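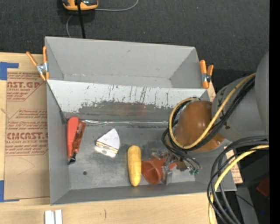

Emmett reckons the cell drops more picks from the bin creeping than from anything wrong in the gripper, and after going through the August log I agree with him. So the job for 22 Oct 2023 was the bin first, gripper second, cables last.

Bin position. The spring clamps, one each side, orange handles, are fine for holding the bin against a gentle nudge. They are not fine when a finger catches the divider on the way out. I put the dial gauge on the rim and ran the corner picks at normal speed. It had walked 3 mm toward the arm by the time I stopped it. Took the clamps off, wiped the jaws and the rim with metho, put them back and repeated. Better, still moves. Euan wants a proper stop screwed to the tabletop. I'd go along with that, but the bin has to come out for cleaning, so it needs to be something you can lift the bin away from without tools. Left the clamps on for now.

Acrylic under the bin. Still has its brown paper on. Leave it on until we settle on the stop, otherwise we'll only scratch it. The blue tape marks where the sheet goes. If the tape lifts, re-tape to the same corners and don't go by eye.

Divider. The light finish has gone off a good patch of it and there are vertical scratches next to that. Shufen asked whether it matters to the picking. It matters to the depth reading, I think, as the bare parts and the silvery strip along the seam both throw reflections and the planner has twice put a grasp point on the strip where there was no object. Plan is to mask the seam in software first and see. If that doesn't do it, matte grey paint, whole divider, both sides. Don't patch it, we'd just get an edge of a different kind.

Gripper. Checked the linkages for play with the arm powered down. One pivot a bit sloppy, nipped it up, threadlocker on the screw. Went over the flat finger with a straight edge, no bend. Cycled it 2000 times on air with nothing in it and listened. No click. Cycle log file is 3655 if anyone wants the current trace. Afterwards ran the mixed load, the yellow one, the funnel, the red handheld tool and the wedge. The funnel is still the awkward one -- it wants to be taken by the narrow end, and if the planner goes for the mouth it rolls.

Cables. This is the part I'm least happy with. The yellow cable and the black bundle go over the wrist together and then bulge out near the gripper, and the second bundle hangs in loops over the corner of the bin. With the arm low and reaching to the far end there isn't much in it before the loops touch the rim. Touran had a go at re-dressing them but ran out of the wide hook-and-loop straps. I've asked for 12 more on the Bovden order. Until they come:

keep wrist rotation inside the reduced limits (already set in the cell config, don't override)
look at the loops before each run and push them clear of the rim
no cable ties on the wrist, they bite into the jacket

Agustina, you have the cell next. Gauge is in the top drawer with the Witum paperwork. Please note the rim reading before and after your run and write it under this entry, same two spots I used, I've put a pencil tick at each.

Still open: stop for the bin, seam mask, straps, and someone needs to ring Greenberg about the spare finger set.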